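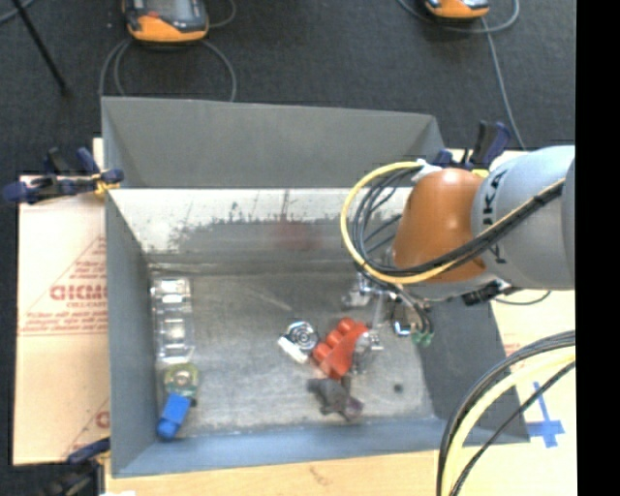 I promised in April to write about the picking kit from Landbridge, and several readers reminded me, very politely, that I did not. So now I do it. We have used the kit long enough that my first anger and my first happiness are both gone, and I think I can be fair.

First, what you buy. The Landbridge kit is not a robot. You must bring your own arm, and ours is a KUKA which was in the workshop before me. In the box comes the gripper assembly with its hoses and fittings, one small computer, the cables, and a license for the software, which they call Nicholas. I don't know why it has the name of a man. The sales person did not know it also. The kit costs 3583 without tax, and the support for the first year is included. After that you pay 1160 per year, or you stay with the version you have.

The installation guide says one afternoon. For us it was five days, and I want to be exact about whose fault this was. Two days were ours, because we had ordered the wrong mounting plate. The other three went on the cables. The guide has a nice drawing in which all the lines go straight along the arm and disappear. In real life the last joint turns a lot, and every line has to follow it, so you need a big loop at the top of the joint or something will be pulled out. We made the loop too short, then too long, then good. If you buy this kit, please leave the cables generous and fix them with wrap at one point only. The guide shows three points – this is wrong, at least for an arm like ours.

The bin is your own problem too. Landbridge will sell you one, but we took a gray metal one with sloping sides that we had already, and held it in place with ordinary clamps. I recommend the sloping sides very much. Parts slide down to the floor of the bin, where the gripper can come to them from above. I recommend less the scratches. The walls of our bin are scuffed near the bottom, and Nicholas sometimes believes that a dark scratch is a thing. Then it goes down, closes on nothing, and goes up again, with great confidence. There is a setting named "surface learning" which should help. It helped a little.

Now the picking itself. We do mixed parts, so in one bin there can be a red piece with knobs, a round metal disc, a bright blue oblong piece and clear packaging all together. With solid pieces of strong color I have almost no complaint. The finger goes down where my own finger would go. Dark, irregular parts are slower, and it tries them from more sides before it decides. The clear packaging is the weak place. It reflects the lamps, and the software sees many little bright objects in place of one. In our test of 35 picks with packaging only, I was not pleased, and I wrote this to the support.

The support, I must say, is the best part of the offer. They answered the same evening, at about 5, with a file to load and with two questions which showed that they had read my message until the end. The file made the packaging better when it lies flat along the wall. When it lies over another part, it is still a lottery.

I also looked at the kit from Trisau before we decided. It is quicker to install and the manual is beautiful, but you can only use their own gripper fingers and you must buy new ones from them. With Landbridge we changed the finger for a slimmer one ourselves and nobody was angry with us. A colleague workshop in Brincombe has the Trisau and is happy with it, but they pick the same part all day long.

Would I buy it again? Yes, for mixed solid parts, and if you have a person with patience for cables. For a lot of film and clear bags I would wait for the next version of Nicholas, which should come before winter. I asked if our license includes it and they said yes. I have kept the email.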